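Swapping the finger pads

The Grellholm pads came in September and sat in a drawer all winter, so I finally fitted them this week. The old Nimus pads were flat foam and had gone shiny at the tips. The new ones are ribbed and a good deal stiffer. Changing a pair takes me 5 minutes with a small screwdriver.

I wanted to compare them on something awkward, and a big bowl is awkward. The rim is round, the walls slope, and if you close too low the fingers ride up. Arif Liyanage lent me his scale: the bowl is 400 grams.

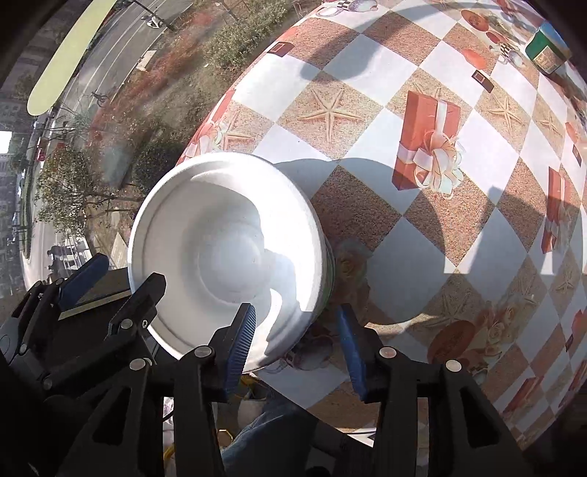 Ribbed blue pads, white bowl, full sun.

With the foam I had to squeeze hard to lift from the rim, and the bowl still turned in the grip. With the ribbed pads it turned less, though it did drop on one side twice when I came in at an angle. Straight down over the rim is best.

Sunlight on white is a problem for the camera. I have turned the exposure down and will try again in shade before blaming the tracking.

Next is a 300 gram jug, if Kumudini Hettiarachchi will part with hers.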